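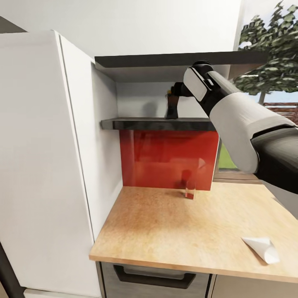

tredthorpe_sim
Posting for the Tredthorpe robotics club, simulation group. We are working on the shelf task for the student round and have a problem with the approach to narrow objects. The kitchen is the standard one with the red backsplash and the black shelf under the overhanging upper cabinet. With the gripper closed on the brown object from above, the joint cap at the top of the wrist is nearly touching the underside of that cabinet, so there is hardly any room to lift before moving out. Our planner treats the lift and the retreat as two separate moves. Out of 2,446 logged runs, 1,149 ended with a contact flag on the upper cabinet during the lift. The rest either finished or failed for other reasons which I have not sorted yet. Has anyone found a grasp that leaves more clearance without knocking the object over?

plundel
Which planner, and what is the lift height set to? If it is still the default from the Gonano starter pack, it was written for the open table task and has no idea there is a cabinet overhead.

tredthorpe_sim
Gonano starter pack, yes. Lift was default. We dropped it to 40 mm and the flag rate fell, but then the object drags on the front edge of the shelf on the way out and sometimes tips in the fingers.

plundel
Then drop the vertical lift altogether and do a combined move: a few millimetres up, then out towards the room on a shallow rising line. The object only has to clear the surface. You have open space once you are past the lip of the cabinet.

kettle_logic
Disagree with fixing this in the path. The grasp is the fault. Coming straight down on a narrow object under a low ceiling is the worst choice available. Turn the wrist so the fingers come in from the front and the whole height problem goes away.

plundel
A front grasp on a tapered object slides. We tried it last February with the Peltonen gripper model and the fingers walked up the taper on most attempts. The contact patch is small and the solver does not like it.

kettle_logic
What friction value? The Peltonen model ships with a very low one on the pads. We raised ours and the sliding stopped.

plundel
Raising friction until the demo works is not a fix. The student round is scored on the organisers' copy of the scene with their values. Anything you change in the pads is thrown away.

kettle_logic
Pads are in the gripper file, and the gripper file is part of the submission. Section 3 of the rules. Scene files are locked, robot files are not.

plundel
Read the line after it. Geometry and controller gains may be changed. Contact properties are taken from the reference.

kettle_logic
Fair, I had the older version of the rules. I still think the front grasp is worth testing at reference friction with a slower close. Ours was closing at full speed, which pushes the object back before the second finger lands.

marl_pit
Second-year group here, same task. Two things that cost us a week each.
First, check which collision mesh the upper cabinet is using. The visual mesh and the collision mesh did not match in our copy. The collision box went lower than the visible underside, so we had contact flags with a visible gap.
Second, the carry. Once you are out from under the cabinet you are above the worktop, and the glass with the red liquid stands close to the backsplash. If the path dips early the forearm or the object can catch it. We added a keep-out cylinder around the glass. The paper cone near the front we left alone, the arm never came near it.

tredthorpe_sim
Thanks. Overlaid the collision mesh this evening. The box is lower than the visible underside in ours too. So part of that flag count is real contact and part is the box, and I can't separate them from the log as it only stores a yes or no.

marl_pit
Log penetration depth and the body names. It is one line in the callback. Then rerun a smaller batch before changing anything else.

plundel
Agreed on logging. But if the mesh is locked, the low box is what you will be scored against, so plan for the box. I would still do the combined move first.

kettle_logic
And I would still do the grasp first. Run both, same seeds, and post the numbers.

tredthorpe_sim
Will do. Splitting the group: two people on the combined move with the top grasp, two on the front grasp with slow close and reference friction. Same seeds, mesh as supplied, keep-out cylinder on the glass in both.

tredthorpe_sim
Update, front grasp only so far. Slow close helps. The object no longer gets pushed back at first contact, but it rotates slightly in the fingers as the arm starts to retreat. No cabinet contact at all with this one. Combined move is still running.

plundel
Rotation about which axis?

tredthorpe_sim
The line between the fingertips. The top swings towards the arm.

kettle_logic
You are holding it too low. Move the grasp point up and try again.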